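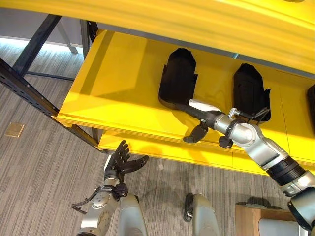 Can a Machine Do It Yet? Shelves, Chairs and Other Small Jobs

Posted in Workshop and Home Tips by Irena Rutkowska

Every February I get the same letter in slightly different handwriting. A reader has seen a clip of a robot folding a shirt and wants to know if she can stop tidying now. I'd love to say yes! My answer this year is "some of it, slowly, if you set the place up kindly," and the nice part is that setting it up kindly makes the job easier for you too.

Shelves

Picking one thing off an open shelf is about the friendliest chore you can hand a machine. What trips it up is crowding. Leave a hand's width between things, stand them upright, and put dark items on a light or bright shelf so they show up well. My neighbor Hae-won Won did her whole craft room this way (18 bins, bless her) with no robot anywhere in sight, and she finds her scissors now.

Keep the front edge clear. A hand coming in from the front needs room underneath as well as above, and so does yours when you're carrying a coffee in the other one.

Chairs

I had higher hopes here. Pushing a chair back under a desk sounds like nothing, but a swivel chair turns when you want it to roll and rolls when you want it to turn, and black plastic on black plastic is hard to make out from down low.
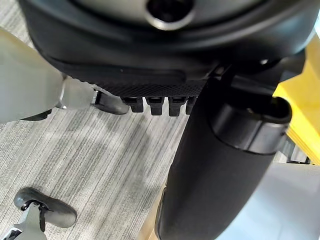 Under the seat of an office chair, with the post coming down at the right.

For now I'd call chairs a person's job. While you're down there:

Turn the chair on its side on an old towel.
Pull the hair and thread off the casters with tweezers or a seam ripper.
Wipe the textured plastic with a damp toothbrush. A cloth just skates over it.
Check that nothing has worked loose underneath, and snug up any screws by hand.

It takes me 13 minutes a chair, longer if the radio is good.

Floors

Robot vacuums have had this one for years and I have no quarrel with them. Pick up cords first, and on striped carpet go over it once yourself along the stripes, where grit likes to settle.

What I'd spend money on

Hwa-young Geum wrote to ask if she should save up for a home helper with arms. She has 1,845 dollars put by. I told her to get good shelving and a decent vacuum and keep the rest for a couple of years.

Next month: drawer runners, and Jae-hoon's trick with the candle stub.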